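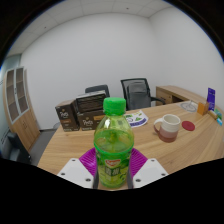 Mwajuma Shirima wrote after the last revision that the polar alignment drifts when the mount is leveled before the counterweight goes on, and that she gets a steadier lock doing it the other way. The steps below follow her order.

4.2 Aligning the Dimura mount

1. Slide the counterweight onto the shaft and tighten the collar.
2. Level the tripod with the bubble on the north leg.
3. Set the latitude scale to the value printed on the Sirville site card.
4. Center Polaris in the finder, then lock both axes.

CAUTION: Do not loosen the declination lock with the tube attached. The tube will swing. 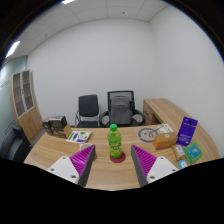
Quansah Observing Club -- Instruments Section

5. Turn on the hand controller and wait for the star list to load. A full list shows 1,342 entries.
6. Select two alignment stars at least 12 degrees apart, on the same side of the meridian.
7. Center each star and press ENTER.

NOTE: An error reading of 999 means that no solution was found -- repeat from step 6 with a different pair.

8. Save the model under a new name. The controller overwrites without asking.

For nebula work with the narrowband filter, refocus after the filter is in place. See 4.3.

Revised August, A. Kpodo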